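3.2 Materials and finish

Participants in the Rellska craft sessions brought glass jars and bottles from home and converted them into planters, lamps or storage pieces. Of the 3,243 objects logged, 2,109 were finished within a single session. Labels were removed by soaking in warm water with baking soda, and leftover glue was rubbed off with cooking oil. Two coats of chalk paint were applied by brush, with 20 minutes of drying between coats. Twine was attached last, using craft glue at the rim and base only. Magbanua and Kadlec used the same order of steps but sprayed the first coat, a change that shortened drying and left more runs near the neck.

Finish quality was scored by two raters on the five-point scale of Catacutan and Mendonça. Disagreements of one point were averaged; larger ones went to a third rater. Figure 4 shows a tabletop with a plush toy and a cup.

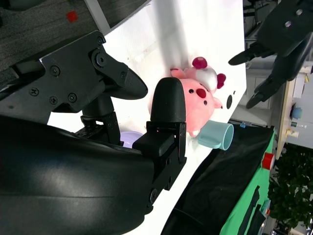 Figure 4. Pink plush toy on a white tabletop, with a light blue cup.

3.3 Follow-up at home

In February, 175 participants returned a short form on whether the object was still in use. Planters were reported most often as discarded, usually after water had lifted the paint at the base. Storage jars kept in kitchens showed wear at the lid thread. Forms with no object code were left out of the counts in Table 5.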